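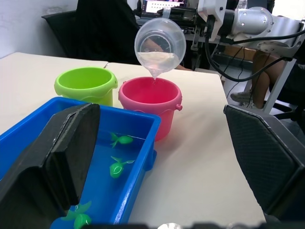 Figure 3. Pouring water from a clear measuring cup into a pink bucket, with a green bucket alongside.

4.2 Bilge water and trim in small cruisers

The most exciting result of the Kirnden trials came from a part of the boat that owners seldom look at. We ran both hulls, the Pasari and the older Cetness, over the same course on the lake with 20 liters of water in the bilge, then 50, then 200. With 20 liters aboard, neither boat behaved any differently at cruising speed. With 50 the Pasari began to squat on acceleration, and her bow took noticeably longer to come down onto the plane. The Cetness, which has a deeper keel and a proper baffle under the cockpit sole, hardly changed at all!

At 200 liters the two boats traded places. Water in the Cetness slid past the baffle during hard turns and stayed on the low side, so she came out of each turn still leaning. The Pasari spread the same load along her flat floor and recovered faster than we had dared to hope 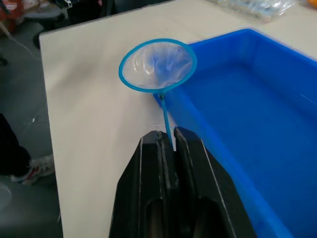 – a lovely result for such a light boat, and one that the Orbán stability method misses because it treats the water as a fixed weight. We repeated the turns in March with a colder lake and a full fuel tank, and the pattern held.

Fuel use followed trim closely. The Pasari burned over 30 percent more on the slow climb to planing speed with the full load of water, then settled back once she was up. We would love to see the same course run with a twin-engine hull, where the extra weight aft should make the early squat much easier to measure.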